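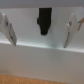 Murray Chan had already put the kettle on when I got to Chisholm, and he wouldn't talk about bread until I'd had a slice of it. So I had two. It was a rye with caraway, a bit sour, and I could happily have sat there all morning with the butter dish and asked him nothing at all!

He started baking at home, badly by his own account. "The first loaf, my sister used it to hold the shed door open," he told me. "I kept at it mostly to shut her up." Then a neighbour asked for one, and her friend asked for one, and by July he was getting up at four to fit 40 loaves through a domestic oven (his electricity bill that summer still makes him wince).

The shop, Nurkik, came two years later. Why the name? "It was on the sign when I took the lease and I couldn't afford a new sign." These days he bakes nearly 200 loaves on a busy morning, with 6 kinds on the shelf, and the rye is always the one left over at closing. He doesn't mind. He likes it for his tea.

I wondered if he'd ever want a second place. He pulled a face. "People keep asking me that. I'd have to drive between them, and I hate driving."

What he does want is to teach. His evening classes are full until the autumn, and he's very firm with beginners about one thing – leave the dough alone. "They poke it. Everyone pokes it. Go and watch the telly, it'll be fine."

I've got a bowl of his starter in my fridge now, wrapped in a tea towel for the bus home. I've poked it twice already.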